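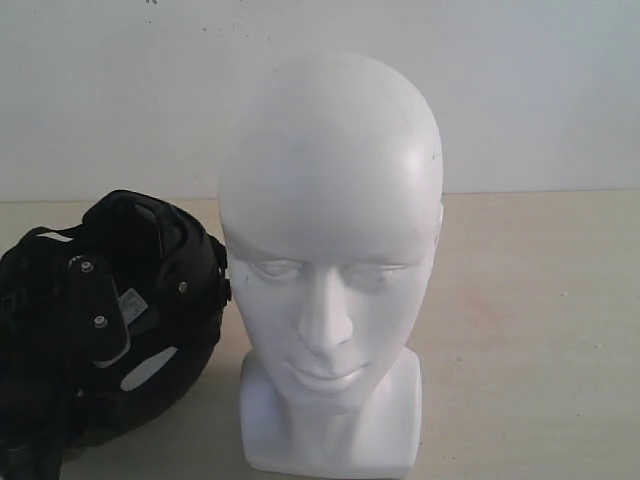

Plerkside Display Head, Model 542

By Yen-ting Yeh
Updated July

The 542 is a full-size display head for shops, market stalls, costume stores and anyone who keeps hats or wigs at home. It is matte white, bald and smooth, with simple closed-looking eyes and very little in the way of ears. The neck runs down into a square block, so it stands up by itself on a counter or shelf.

We have stocked it at Dremell since we moved into the Taltau premises, and it is still the head we sell most often to milliners. The older Pan head is softer and lighter and takes pins more easily, but it tips over under anything with a wide brim. If you mostly make felt or straw hats, buy the 542. If you mostly style wigs and need to pin into the crown all day, the Pan will suit you better and costs less.

Sizing

The 542 comes in one size only. Measured round the widest part, just above the brow, it is 542 mm, and that is where the model number comes from. This is a little under an average adult head, so most ready-made hats go on without stretching. A hat that sits loosely can be packed out with a strip of felt or folded tissue inside the band.

Please measure before you order if you sell children's hats. A child's hat left on the 542 for a week or two will stretch at the seams, and we can't take back a head because your stock has gone out of shape on it.

Finish and marks

The surface is plain and unvarnished. It photographs well because it does not shine under shop lights, but it does pick up marks. Dark felt, leather sweatbands and newly dyed wool will all leave grey smudges on the crown and forehead after a while. Most of these come off with a damp cloth and a drop of washing-up liquid. Do not use white spirit, nail varnish remover or a scouring pad. A melamine sponge will shift stubborn marks, though if you rub hard in one place you will get a slightly polished patch.

Customers do paint them. Ordinary acrylic from a craft shop takes well if you wash the head first and give it a thin coat of primer. We would leave the neck block unpainted, as fresh paint tends to stick to shelves in warm weather.

Using it for hats

Steam the hat first and put it on the head afterwards. The 542 is a display head and is not meant as a blocking form. It will put up with a little warmth from a garment steamer held at arm's length, but it is not made for wet felt pulled tight and left to dry. We sell proper wooden blocks for that, and they are listed under Millinery Tools.

Brims up to 50 cm across are fine on a level shelf. For anything larger, or for a window where people brush past, put a pad of museum putty under each corner of the base.

Using it for wigs

Wigs slide on a smooth head. A wig grip band solves this, or a cut-down pair of tights if you don't want to spend the money. T-pins will not go in and will bend if you try. Long wigs need the head raised, so stand it on a box or at the end of a shelf with the hair hanging clear.

Storage

Store heads upright. They can be laid down for transport, but wrap the nose, which is the part most likely to get chipped. We have had 2 returned with damaged noses and both had been loose in the back of a van.

Ordering

Single heads are sent out in a plain carton with card inserts. Packs of 5 come in one large box, which is awkward for one person on stairs – ask for singles if you are on an upper floor. Trade customers ordering 50 or more should ring first so that we can check what is on the shelf. Orders placed before 2 p.m. normally leave us the same working day.

Unused heads may be returned in the original carton. Painted heads cannot be returned. If one arrives damaged, keep the packaging and send us a photograph of the box as well as the head, as the carrier asks for both.

Goes well with

Wig grip band, beige or black
Museum putty, small pack
Felt packing strip, self-adhesive
Plerkside hat brush, soft

Contact Dremell | Delivery and returns | © Dremell Display Supplies, Taltau | Back to top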